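The Drawer, the Pen and the Thank-You Note

I went back to writing letters by hand, and my wrist has opinions about it

The last proper letter I'd written before this year was to my grandmother, and it was mostly an apology for not writing sooner. I was in college. I remember the paper (yellow legal pad, very classy) and I remember that she corrected a spelling mistake in her reply. After that it was birthday cards with my name scrawled at the bottom, and then not even those, because you can text a cake.

So when my friend Anathi Van der Merwe told me she was sending one letter a week for a whole year, I thought it was one of her things. Anathi has things. There was the sourdough and there was the ukulele. But then one of the letters came to me, two pages about her neighbor's goats and a fight she'd had with her sister over a casserole dish, and I read it standing in the hallway with my coat still on. Then I read it again at dinner. I've had emails from Anathi every week for years and I couldn't tell you what was in a single one of them!

I wrote back the same night. It took me an hour and a half, and by the bottom of the first page my hand hurt so much I had to stop and shake it out like a wet dog.

I asked Roswitha Schwaiger about the hand thing. She taught third grade for most of her life and now runs a handwriting class for grown-ups above the bakery on our main street, and she laughed at me for a good long while. "You're holding it like it's going to run away," she said. She had me write my own name over and over, each time a little looser, until the pen was pretty much resting there. My signature looked like a spider had fallen in the ink, but nothing hurt.

Roswitha's class has 14 people in it and a waiting list. I'd pictured retirees, and there are a few, but the guy at my table fixes elevators and wanted to be able to read his own notes. The woman across from me was planning her wedding and had decided in a weak moment to address every envelope herself. She was on her third pen and had started to say dark things about the guest list.

We spent a whole evening just on what to write with. I'd never thought about it. I used whatever was in the kitchen drawer, which meant a hotel ballpoint or the thing the dentist gave me. Roswitha tips out a big box of stuff and makes you try all of it. Felt tips are fun but they bleed through thin paper. Gel pens feel gorgeous and then you drag your sleeve across the page and it's all over. Fountain pens I'm still a little scared of. And pencils, which I had written off as being for kids and crosswords, were the surprise of the night. A pencil drags on the paper just enough to slow you down, and slow was my whole problem.
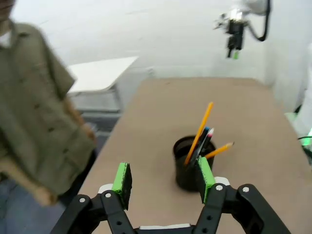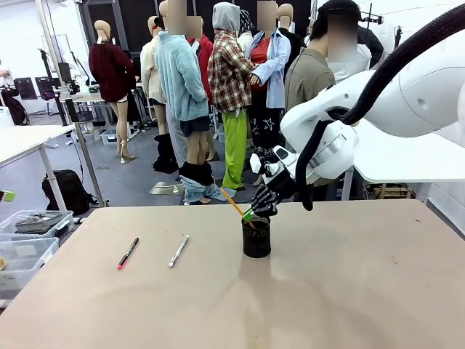
Worth having within reach: a holder on the desk.

I bought a pencil the next morning, of course, and then I bought a few more. There's a little stationery shop called Lüthi two towns over, the kind with a bell on the door, and Noura Zoubi behind the counter will let you scribble on a pad for as long as you like. She told me people come in all the time asking for "the good paper" and what they mean is the paper somebody's aunt used to have. She knows exactly which one that is, too. It's the cream one, a bit heavier than you expect, and I left with a pack of it and a sharpener I did not need.

Noura also told me about 1793. Here's what she said, and I've since bored several people with it: the French were at war, they couldn't get the good English graphite anymore, and the whole country was running short of decent pencils. So an inventor got put on the job, and a year or so later he'd worked out how to mix graphite powder with clay and bake it. More clay gives you a harder pencil. It's still more or less how it's done. I love that somebody in the middle of a war looked up and said, we have got to do something about the pencils.

Anyway, the letters. My rule is two a month, which sounds pathetic next to Anathi, but I know myself. I write on Sunday-type mornings, whenever those happen to fall, with the phone in the other room. The first few were terrible. I wrote them like work emails. I hoped this found people well! My cousin Seraina Widmer called me up after hers and asked if I was mad at her.

What helped was starting with whatever was right in front of me. The rain, the toast, the guy across the street who washes his car every single day. Anathi does this, now that I look at hers again. She never warms up. Her last one began "The big goat is out again and I'm hiding," and I'd defy anyone to put that down.

You also have to get used to not knowing. I sent a long one to Sneha Mittal, who was my roommate once upon a time and who I'd lost track of after she moved. I had an address that might have been good and might not. I wrote all kinds of things in there, stuff I'd have deleted out of a text. Then weeks and weeks of nothing. By July I'd decided it had gone to some stranger who now knew a lot about my divorce.

Her answer came in a fat envelope with too many stamps on it. She'd been carrying my letter in her bag, she said, waiting for a quiet evening, and with twins there aren't any. So she'd written back in pieces, on three kinds of paper, one of them the back of a pharmacy receipt. You could see where she'd stopped in the middle of a word. I keep it in the kitchen drawer, where the hotel ballpoints used to be.

My handwriting is still pretty bad, by the way. Roswitha says my g's look like they're trying to leave. I've signed up for the next round of classes, and the bride's coming too. She got all the envelopes done and says she misses it.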